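Trudton Cups

A data card for a small collection of notes on putting drinkware on a dish rack. Version 3, last edited May 7, 2021.

What this is

Trudton Cups is a written record of cups and glasses being moved from a table to a wire rack. There are 806 entries. Each entry is one vessel going from one spot to another, with a line or two on how it was standing at the start, where it ended up, and whether anyone would be willing to drink from it afterwards. If you came looking for plates, the plates are in Cillov, and they have their own problems.

It replaces Mirzaei, which covered the same chore with mugs only. Mirzaei was retired when we noticed that the "handle side" column had been filled in from two opposite points of view, depending on who was typing. The old files are still in the archive folder. Please leave them there.

What is in an entry

vessel: cup or glass. Anything with a stem goes under glass, after an argument that lasted most of December.
color: plain words. Lavender and purple are both allowed. Mauve was allowed until people started using it.
start: upright, leaning, on its side, or upside down.
end: same four choices, plus "floor."
rack_angle: square to the table or turned. Turned is the default, as racks seem to prefer it.
remarks: free text. Quality varies. One says only "no."

How the vessels were chosen

By going through a cupboard. We wanted tapered plastic cups, short tumblers, and a few clear glasses, and we wanted them in colors that could be told apart in a sentence. Matching sets were left out. If every cup is white, the notes turn into "the other white one" by the second page, and we have read enough of those pages.

Glass is underrepresented. It was better represented at the beginning.

Layout of the table

Cups start spread out, with bare tabletop between them. The rack goes to one side and stays there for the whole session. Early entries let the rack wander, and you can spot them by the remarks, which get short-tempered.
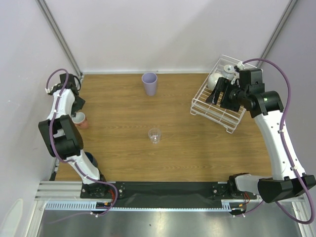 Leaning starts are the ones to check first if you plan to use the start column for anything serious. A cup with its rim off to one side was logged as "leaning" by some of us and "on its side" by others, and the line between the two was only written down in version 3. Entries from before that were gone over once, quickly, near lunch.

Known issues

Clear glasses are sometimes listed with the color "wood." This means the writer was looking through the glass at the table. We fixed the ones we found.
The end value "rack" appears in a few rows. It isn't one of the choices. Read it as upside down.
Nested cups count as separate vessels, even when they refused to be.

Related

Tirnis is the companion set for cutlery. It uses the same columns, none of which suit forks.

Changes

3: leaning defined, wandering racks flagged, mauve removed.
2: floor added.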